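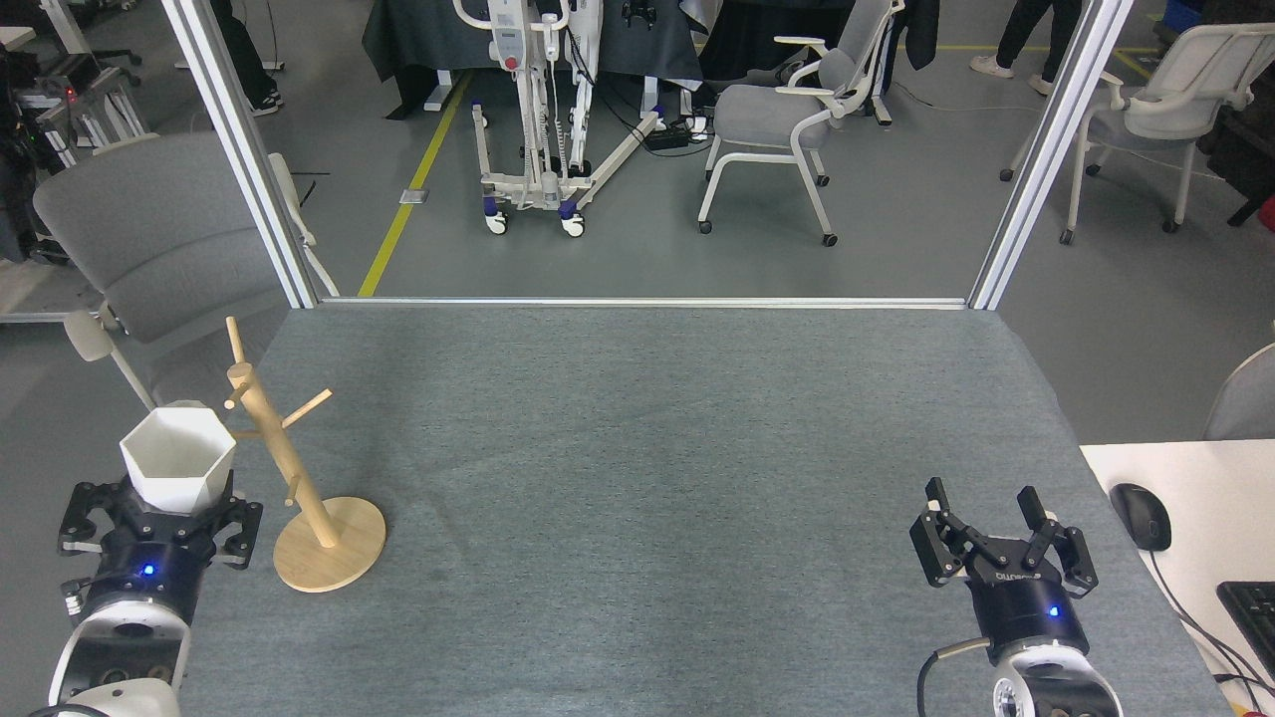 **Slide 1 — title**

Wait for the coffee people to sit down. They're always last, and this is their talk.

Open with: "I have 133 photos of mug trees on my phone and 40 of my family."

**Slide 2 — what a mug tree is for**

- A base, a pole, some pegs. Very little to get wrong, and I've bought most of the ways of getting it wrong.
- Read out the Plisix catalog line: "a sculptural home for your morning." Pause. It holds cups.
- Price of the Plisix one was $257. Let them react.

**Slide 3 — pegs**

Angle matters more than number. A peg that tips up keeps the handle against the pole. A level peg works until somebody shuts a drawer.

Three pegs is plenty if you own three cups. Ask who here owns three cups. (In Drorkach one hand went up, and he was lying.)

Low pegs: fine for espresso cups, a nuisance for anything tall, which ends up resting its rim on the base and calling that hanging.

**Slide 4 — leaning poles**

I was rude about slanted poles for years. I've come around, mostly. The lean gives your knuckles some room, but hang the heavy mugs over the base or the whole thing goes for a walk. Round base, so it rolls when it falls — mention the Fuker kitchen, keep it short this time.

**Slide 5 — cups with no handle**

Somebody will ask. A cup with no handle goes on a shelf. Skip the joke about balancing it on top, it died in Ramanauskas.

**Slide 6 — wood**

Pale wood shows tea. Wipe it. I have nothing further on wood, though the slide has four bullets.

**Close**

Hang one mug, slowly. Use the chipped one. If it falls, go straight to questions.

Hand mic is by the door, must be back by 4.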